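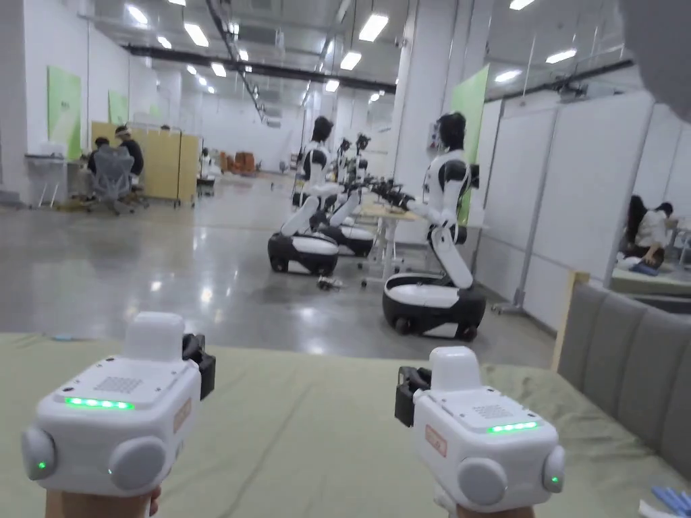

Hall walk-round — folding and soft goods area
Trelcombe site, checked by Jaime Loureiro, Wednesday, December 21, 2022

1. Floor
Polished concrete. Pass. I was told it's "non-slip when clean." I'd like to see the paper that says so.

2. Table covering
Green cloth, wrinkled. Pass with comment. A cloth that wrinkles is a cloth that slides. Clips were promised in May and I'm still waiting to hear which May.

3. Sofa beside the table
Grey, upholstered. Query. Afonso Guerreiro says the fire label is underneath. He may be right — he hasn't shown me. Leave open until he does.

4. Walkways
Minimum clear width on the plan is 90 cm. The plan was drawn before the sofa came. Measure again.

5. Linens and clothing
Fail, minor. The cream sheet has a few faint stains and goes back to the wash, ref. 949. I don't accept "they came like that" as a cleaning record. Blue garment left crumpled on top of the sheet.

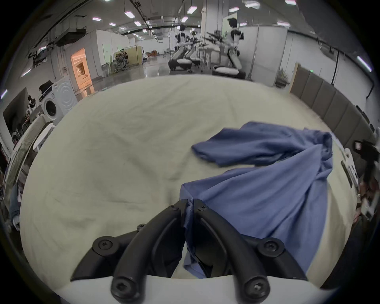 Clothing should be folded or in a bin by the end of each session, and a sheet spread out is neither. The Galtach procedure says the same on page 80, if anyone has opened it.

6. Ceiling lights
Pass for brightness. Emergency backup not tested, so I won't sign for it.

7. Cable trays overhead
Looked at from the floor only. Not a pass.

Open items: 3, 4, 5, 6, 7. Replies to Jaime, in writing.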